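Assunto: Re: [bairro-restrepo] Horta da rua Lomance, rega de fevereiro

Bom dia a todos,

Respondo ao Kevin no fim da mensagem dele.

Em 5/1/25, Kevin Mosquera escreveu:
> A conta da água veio em 975 reais. Alguém sabe se o
> hidrômetro foi lido ou estimado? Na minha folha o
> último número é 1717.

Foi lido, 1717 confere. O aumento vem dos canteiros novos – são oito agora – e da mangueira do fundo, que já troquei.

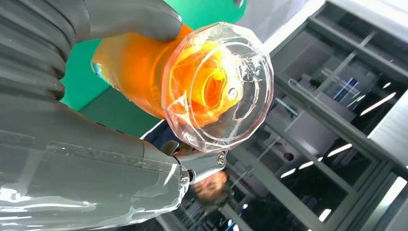
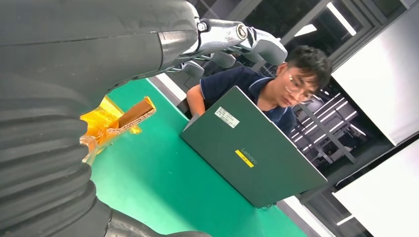 Dedos cinza com o copo transparente; depois, o antebraço escuro com a sanfona.

Para fevereiro proponho regar só de manhã cedo e deixar 80 reais por família no caixa. Quem tiver palha seca pode deixar junto ao portão.

Abraço,
Vânia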